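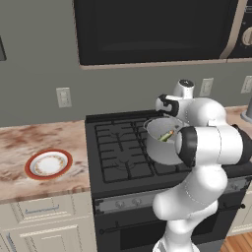 The pot task in the simulated kitchen, with the arm holding the pot over the burners.

The comparison of controllers that occupied most of March has now been completed, and this post records the method, the results and the decisions that followed. It is intended chiefly for readers of the earlier entries on the Prarnasley bench, several of whom have written to ask why the work moved from the bench into simulation. The short answer is cost. A dropped pot in simulation takes one keystroke to put back.

Two controllers were compared. The first, referred to below as Cledolent, plans a complete path for the arm before any motion begins and then follows that path with fixed joint stiffness. The second, Woltomen, sends short corrections throughout the motion and permits the wrist to give way slightly under load. Both were written by the same small group of people over several years, and the author of this blog contributed to the first. Readers should bear that in mind when considering the remarks that follow.

The task

The arm was required to take hold of a cooking pot by its side, raise it, carry it to a position above the stove and lower it onto the burner grates. A single piece of vegetable was placed inside the pot at the start of each trial. Its purpose was to reveal tilt. A rigid pot can be carried at a considerable angle without any failure being recorded, whereas a loose object in the bottom of it will slide, and the distance it slides is simple to measure in the simulator.

The kitchen was chosen in preference to an open table for the sake of its obstacles. A microwave hangs above the stove, and the arm must bring the pot in beneath it while keeping its own elbow and wrist clear. On an open table both controllers had performed almost identically, and the comparison had told us very little.

Each controller was given 300 trials. The starting position of the pot, the friction between the gripper and the pot wall, and the mass of the vegetable were varied from one trial to the next. The same list of starting conditions was used for both controllers, in the same order. A trial was counted as a failure if the pot slipped from the gripper, if any part of the arm touched the microwave, or if the pot came to rest at an angle on the grates.

Results

Cledolent failed in seven trials and Woltomen in three. These totals are small, and it would be unwise to rest a strong claim on the difference between them. The manner of failure is of greater interest.

All seven of the Cledolent failures took place during the lowering of the pot. The controller assumes that the grates are exactly where the plan says they are. When the grip had shifted a little during the lift, one side of the pot met the bars first, and the arm continued to press downward as instructed. In most of these cases the pot turned in the gripper and came to rest at an angle. In the remainder it slipped out altogether.

The Woltomen failures were of a different kind. Two were contacts between the wrist and the underside of the microwave, both during the approach. The wrist had given way upward while the corrections were being applied, and the controller did not treat the microwave as something to be avoided once the motion was under way. The third was a slip at the moment of lifting, under the lowest friction value on the list, and it is doubtful that either controller can be blamed for it. Cledolent completed the same trial, although the recording shows the pot moving in the grip.

With regard to tilt, Woltomen kept the vegetable nearer to its starting place in the majority of trials. Cledolent was the quicker of the two and its motion was easier to predict, a quality that has some value when a person is standing beside the real arm.

The gripper

Thảo Trịnh reviewed the recordings and raised an objection that deserves to be set out in full. A pot held by one side places its whole weight at a distance from the fingers, and the gripper must resist that turning load by friction alone. In her view, a good part of what was being measured was the quality of the grip, and a controller that happened to move gently would appear better than it was. She proposed repeating the trials with the Âu fingers, which have a longer contact pad and a softer surface.

A short set of trials was carried out with the Âu fingers in place of the standard pair. The low-friction slip did not occur again, and the pot turned less often when it met the grates. The two microwave contacts, however, were unchanged. This supports her objection in part. It also indicates that the approach beneath the microwave is a fault of the controller and must be corrected there.

One limitation should be stated plainly. The softness of the Âu pad is represented in the simulator by a single number, and that number was taken from a test on a flat plate. The wall of the pot is curved. Until the fingers have been tried against a real pot on the bench, the results of this section should be treated as provisional.

Decisions

Woltomen will be used for the next stage of the work. Ojārs Lepik has agreed to add a fixed keep-out region beneath the microwave, to be enforced at every correction and no longer only at the planning stage. Cledolent will be retained for the long free movements across the room, where its speed is useful and there is nothing overhead.

The longer fingers will be fitted to the bench arm at Prarnasley and tested with an empty pot first, then with water. The full list of starting conditions will be reused so that the bench results can be set beside those from simulation – although it is accepted that fewer trials will be possible by hand.

Several readers have asked whether the trial recordings can be shared. The list of starting conditions and the table of outcomes can be sent on request. The recordings themselves are large and poorly labeled at present, and the labeling will be attended to before they are released.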